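Motion software engineer, cloth handling (full time, on site)
Stosura
Posted 16th March

Hi! I'm Lamisi Agyeman and I look after the manipulation software at Stosura. I'm writing this ad myself, partly so you know who you'd be working with and partly because the last one read like a tax form.

We make the software that lets robot arms pick up, move and put down soft things: sweatshirts, towels, bed linen, the occasional tote bag. We don't build the arms. What we build is the layer that looks at a heap of fabric, picks a spot to grab, plans the move and then copes when the fabric does something else entirely (it will). Our planner is called Sirkelero, our logging and replay tool is called Trorkach, and you'd be spending your days inside both.

The team is 5 people at the moment, and you'd be the sixth. You'd sit with the controls folks but you'd get pulled over to perception pretty often, and I'd like you to enjoy that.
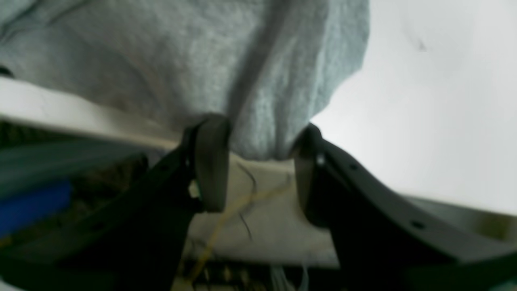
Most of the hard stuff lives in the second or two after the fingers close. Did we get one layer or three? Is the cloth going to slide when we lift? Right now Sirkelero answers those questions with a mix of wrist camera frames, finger position and a pile of thresholds that I wrote and am not proud of. I want someone to come in and replace that pile with something we can test properly.

So here's what the first few months would look like. You'd start by taking over the grasp check, which is C++ with a Python wrapper and way too many config files. We have 1642 recorded grasps in Trorkach, all labeled by hand, and you'd use those to find out where the current check gets it wrong. After that we'd like regrasping to work without the arm going all the way back to its home pose, which is slow and drives me up the wall. And by January we want the whole pipeline running at Acheampong, our first outside customer, on their arms and their network instead of ours.

You'll need solid C++ and enough Python to be dangerous. You should have written code that moved a real robot at some point, at work or school or in your garage, I really don't mind which. It helps a lot if you've fought with camera calibration, time sync or trajectory planning before. Experience with fabric is lovely but rare, so please don't let that stop you! No degree requirement either.

Things I should mention: you'll be on your feet near the arms for maybe half the week, and debugging there can be fiddly and loud. We do a code review on everything, mine included. There's an on-call rota once Acheampong goes live, one week in 4, paid extra. You get 20 days of vacation plus public holidays, health cover from day one and a proper desk with a window.

To apply, send me a resume and a few paragraphs on a robot bug you chased down, what you thought it was at first and what it turned out to be. Skip the cover letter. If we're both keen after a phone call, you come in for an afternoon and we work through a real Trorkach recording together (paid, and there's lunch). Use the form on the Stosura jobs page and put "cloth" in the subject so it lands with me.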